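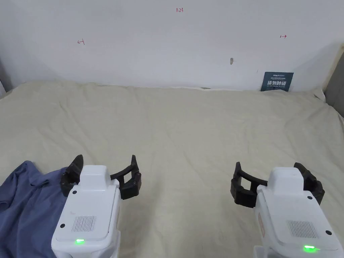

**Cotton sheets always come out creased and a bit stiff. Is it me, the machine or the water?**

posted by **marrowfat_pete** in Laundry & Linen, 27/05/2022

Hello all, long-time reader, first go at posting. We moved to Flustivley in September and ever since then our bed sheets have been a misery. They come out of the wash in a sort of twisted rope, and once they've dried they're stiff and so creased that the bed looks slept in before I've even got the pillows on. We've got plain cotton ones, king size, fitted on the bottom and flat on top. Same sheets as at the old house, where they were fine. Well, fine-ish.

Things I've tried so far:

- less powder
- more powder (I know)
- fabric softener, which made them smell lovely and did nothing else
- a short hot tumble, then the line
- ironing, which I gave up on halfway down the second sheet

The machine came with the house. It's a Trandero, no idea how old, and the instructions are long gone. I mostly use the cotton programme at 60 with everything in together, so both sheets, the duvet cover, four pillowcases and usually a few towels to fill it up. The spin is on whatever it picks for itself.

I don't want to buy new bedding if I can help it. The other half has been looking at a set from Sungate that's meant to be "crease resistant", but it's a lot of money for something I'd probably ruin the same way. Is there a setting I'm missing? Or is this just what cotton does and I've only now noticed?

---

**tuppenny_linen**

I did the laundry for a guest house for 19 years, so I've met this one a few times! I think you've got three or four small things going on at once, and the good news is that most of them cost nothing to put right.

First of all, get the towels out. Towels are heavy, they hang on to water, and they wrap themselves up in the duvet cover along with anything else they can find. Wash them another day. I'd take the duvet cover out as well if your drum is on the small side. A full king set is a bigger load than it looks, and cotton needs room to fall about. My old test was to lay my hand flat on top of the dry load, and if I couldn't get it in without pushing then something had to come out again.

Do up the buttons on the duvet cover before it goes in, too. Otherwise it swallows a sheet whole and you find it three days later, still in a ball.

Next, the spin. If you let the machine choose on a cotton programme it will nearly always go for the fastest it's got, and that's what is setting your creases. There'll be a button or a dial with numbers on it somewhere. Bring it down a couple of steps. The sheets will be wetter and heavier coming out, and they'll take longer on the line, but the weight of the water pulls them straight while they hang. It's free ironing, really.

Then — and this is the bit people skip — take them out the minute it finishes. If I left a load sitting while I did the breakfasts I might as well have washed it again. Give each sheet a good hard snap, two of you if you can manage it, one at each end. Fold it over the line by a third or so and don't just catch it by the corners, or you'll get those pointy ears.

The stiffness is a separate matter, I'd say. Stop the softener altogether for a month. It coats the cotton, and then the powder doesn't rinse out so well, and you end up with more and more of both in there. Do one wash with half the powder you'd normally use and an extra rinse. If you see suds in that extra rinse, you've found some of your trouble.

As for ironing, I only ever did the top edge of the flat sheet, where it turns down, and the pillowcases. The rest of it is under the duvet. Put the fitted one back on while it's the tiniest bit cool and damp-ish, pull it tight, leave the covers off for an hour with the window open, and it'll look much better by the time you make the bed. Make sure it really is dry before you cover it over, mind.

---

**Kettle Fur**

Flustivley is hard water. Had a flat up by the reservoir road for years and the kettle was like a cave inside. Use the hard water amount on the powder packet, or put a water softening tablet in. Softener in the drawer isn't the same thing, that's only for the feel of it.

Also run the machine empty and hot with a descaler now and then.

---

**bramble and co**

I'm going to half disagree with the answer about the spin. I tried a slow spin last winter when I was drying everything indoors and it was awful, the sheets were on the airer for two days and went musty. So by all means in summer with a line, but if you're drying inside I'd keep it fast and just be quick about getting them out.

What worked for me was stopping the tumble dryer halfway, untangling the whole lot, and then starting it again. Boring but it does work. The fitted sheet is the worst for it because the elastic gathers up and everything else crawls inside.

About the new bedding, I wouldn't bother yet. We had a polycotton set when we were in Villanueva for my job and yes, it came out of the wash nearly flat, but I was boiling in it all night and it went bobbly by the next year. My sister swears by hers though, so maybe it depends on how hot you sleep. Linen creases more than anything and people pay extra for it, so you could always tell visitors it's linen!

---

**marrowfat_pete** (original poster)

Thank you all, this is brilliant. I found the spin button, it was under a bit of old tape. Did both sheets on their own with no softener and an extra rinse, and there were a LOT of suds in that rinse. They're out on the line now, minus the towels, and a good deal softer than last week's already. Will get a descaler when I'm next in town — the kettle could do with some as well, by the look of it.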